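Rondberg Household Textiles Pilot
Second progress report to the Kelik Fund
Prepared by Rory Mackay for Tobias Schumacher, grants manager
Period covered: up to the end of July

The pilot set out to find out whether people throw away fewer clothes and less bed linen if they are helped to sort it at home, bedroom by bedroom, before it reaches a bin or a charity bag. The first report was cheerful. I have been through the same records again and am less cheerful, for reasons set out under Results so far.

Bedroom, July.

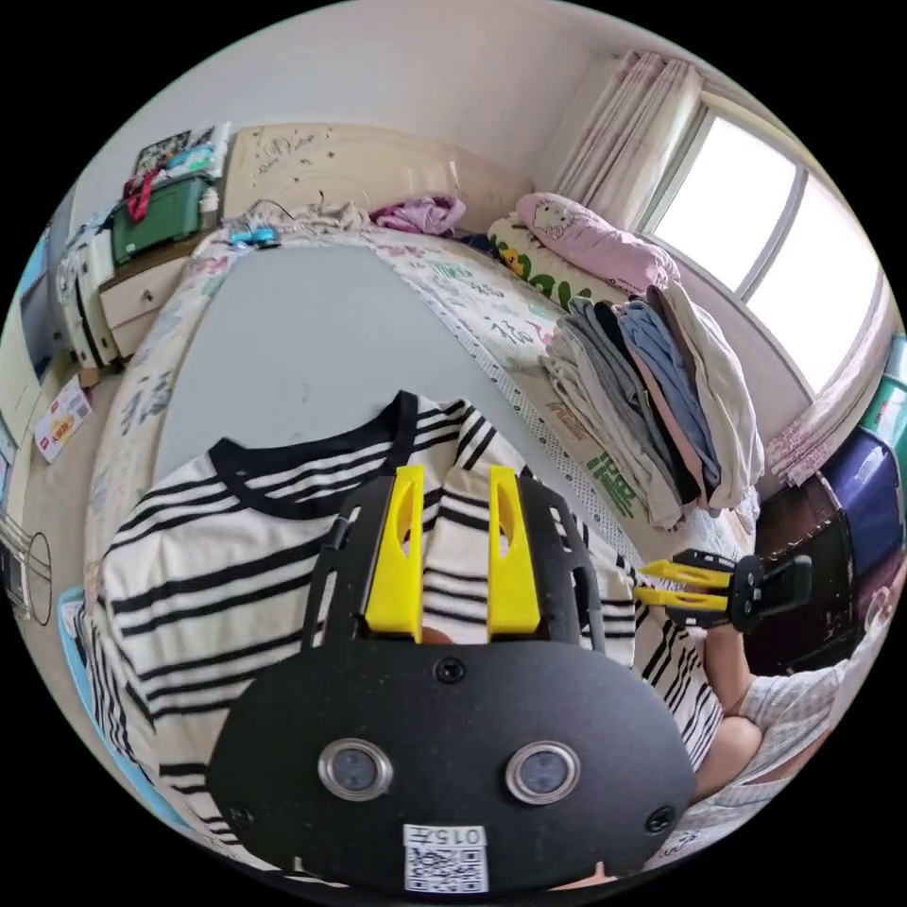
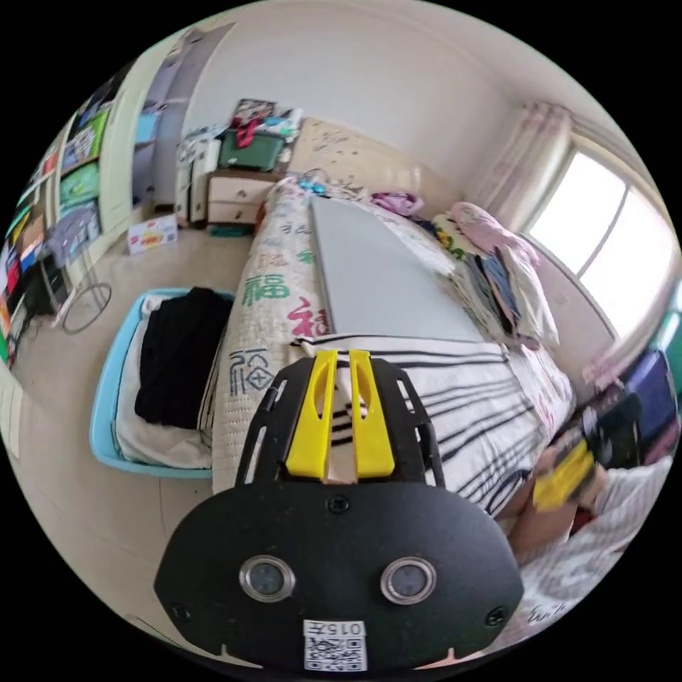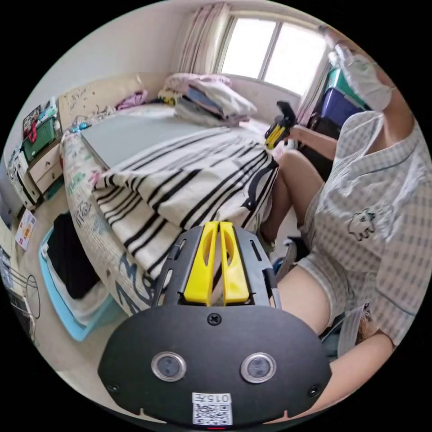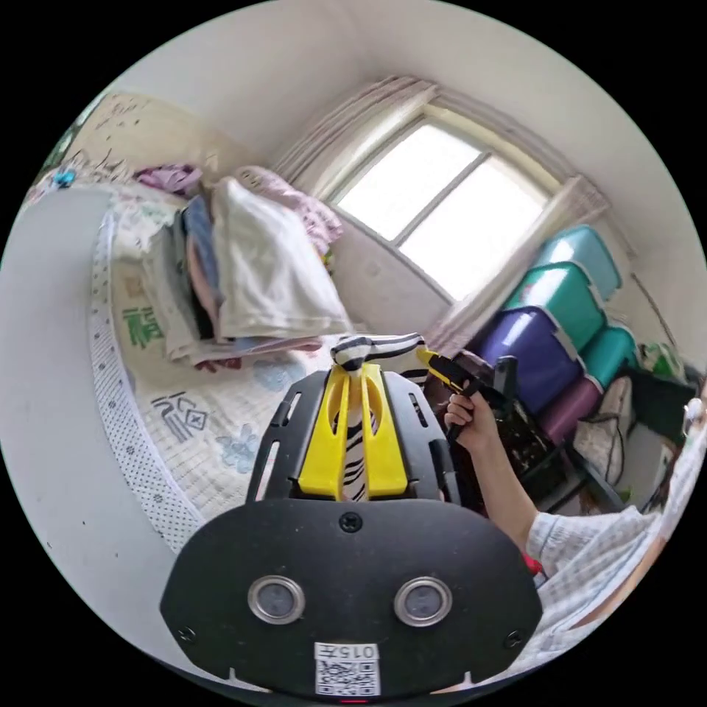

1. Where we are against the plan

The grant agreement promised 1000 households signed up by the end of July. We have 400. Tobias asked in our last call whether the gap is a matter of timing, and I would like to say yes, but the monthly sign-ups have been falling and there is nothing in the calendar that would turn them round. We got the easy streets first. The people who signed up in spring were mostly people who already take bags to the textile bank behind the swimming pool and were pleased to be asked about it.

Home visits: on plan. Every household that asked for one has had one, and the waiting list is down to a few days.

Collections: behind plan, but catching up. Szabo took over the van round in May and has not missed a street since, though they did leave a whole load at the wrong depot in the first week and we were charged for moving it.

Repair evenings: four held out of six planned. The two that did not happen were both in the library, which closed its upper floor at short notice.

The app: see section 4.

2. Results so far

We have collected 777 kilos of clothes and bed linen. The figure is sound. Every bag is weighed at the depot on the same scales and the slips are kept, and I checked the slips against the sheet line by line.

What the figure means is another matter. The first report set the collected weight beside the council's estimate for textiles in household rubbish and called the result a "saving". I don't think we can use that word. A kilo in our van is only a kilo saved if it would otherwise have gone in the bin, and we never asked. When we did begin asking, in June, a good many households told us they would have taken the bag to a charity shop anyway. Some said they had moved it from the charity shop pile to ours because we came to the door. In those cases the pilot has saved somebody a walk and nothing else.

There is a second problem. The heaviest bags are bed linen, and most of the bed linen is old: thin fitted sheets, quilt covers with broken fasteners, mattress covers past their best. Szabo's sorters put nearly all of it straight into the rag grade. Rags are a fair use for a worn-out sheet, but the application talked about "a second life on another bed", and that is hardly happening. Children's and adults' T-shirts do better. Printed and striped ones go first, plain white ones last, which the shop managers could have told us at the start had we asked them.

I have therefore taken the "saving" line out of the summary sheet. The weight stays in.

3. Home visits

The visit is the part of the pilot people like most, and I want to be careful about that, because being liked was not what we promised to measure.

A visit lasts less than an hour. The visitor and the householder go through one bedroom only. Everything from the drawers and the linen shelf goes on the bed, and it goes back in one of three ways: kept, mended or given up. The visitor does not decide anything. We dropped the printed checklist after the first month as people were filling it in to please us.

What we see fairly steadily:

Most households own far more bed linen than they have beds for. Spare sets are kept for guests who come once a year or not at all.

People are quicker to part with linen than with clothes. They are slowest of all with clothes that used to fit.

Soft furnishings, cushions and toys come up at nearly every visit and we have no outlet for them. Szabo will not take anything stuffed. The visitors have been saying so since the beginning and it should have been in the first report.

Mending is popular as an idea. Of the things put in the mending pile, few had been mended when we rang back. One woman told us the pile was now "somewhere under the other pile".

We rang back 42 households six weeks after their visit. Most said the bedroom was tidier than before. When asked whether they had bought fewer clothes since, the answers were vague enough that I would not build anything on them. People who have had a friendly visitor in the house tend to give a friendly answer on the telephone. I have kept the notes from these calls in full and can send them over, but I would ask that they are not boiled down into a pie chart.

The visits also cost more than we said they would. The budget allowed for travel within Rondberg itself and left out the two estates across the river, where the bus runs once an hour. Visitors have been paid for the waiting time, which I think is right, and the money has come from the print budget.

4. The Tekeck app

I was doubtful about the app when it went into the bid and remain so. Tekeck have delivered what the contract asked for and were polite about our changes. It works on the telephones we tried it on. A household can book a collection, log a bag and see a running total.

People book collections. They do this because the alternative is ringing the office between ten and noon. They log a bag once or twice and then stop, and the running total seems to interest us more than it interests them. Several older residents asked their grandchildren to book for them, so what Tekeck report as users in their twenties are, in part, people in their seventies.

The next stage of the contract would pay for badges and a street league table. I recommend that we don't take it up. We have no sign that anyone wants a league table, and two people at the last repair evening said they would leave the scheme if their street were listed. The booking page should stay, and the office line should be open in the afternoon as well.

5. Money

Spending is slightly under the profile overall, which sounds better than it is. We are under because we have fewer households than planned. Cost per household is higher than the bid said and will stay higher unless sign-ups recover.

Lines that have moved:

Travel: over, as above.
Printing: under. We stopped the second leaflet.
Van round: on budget, apart from the depot charge. I have asked Szabo to meet half of it and have not had an answer.
App: on budget. If the next stage is dropped, that line will end the year well under.
Repair evenings: under, for want of a room.

I would like permission to move what is left of the app line into home visits and the telephone line. I know the Fund prefers changes of this kind to be asked for before the half-year, and I am sorry to be asking after it.

6. What I would change

The target of 1000 should go. I don't say this to let us off. A bigger list of households who would have given the bag away regardless would teach us nothing new. I would sooner stop recruiting in the streets we have covered and spend the autumn in the blocks by the railway, where the textile bank was taken out two years ago and the bin stores are, by the council's own account, full of clothes. If the pilot makes any difference at all, it ought to show there. If it doesn't show there, I think we should say so and close it early.

Each bag should come with one question on the tag, "Where would this have gone?", with a space to write and no boxes to tick. We have started this on a few streets. The handwriting is poor but the answers are useful.

We should stop counting rag-grade linen together with clothes. Szabo already weigh the two apart, and the merged figure was our own doing.

Stuffed items need either an outlet or a clear line in the leaflet saying we can't take them. The animal shelter has been mentioned as a home for old bedding. I rang, and they take blankets and towels but not duvets or pillows, so that helps a little.

7. Points for Tobias

Please confirm whether the app money can be moved, and whether I need a revised budget form or just a letter.

The photographs and call notes are held in the office. Names have been taken off the call notes.

You asked for two success stories for the Fund's newsletter. I have one, from a household that gave up eleven duvet covers and has agreed to be written about without its street being named. I would prefer not to stretch for the second.

The next repair evening is in the church hall, starting at seven. There is no lift and the sewing machines are heavy, so if you are coming, half past six would be kinder to the rest of us.

Rory Mackay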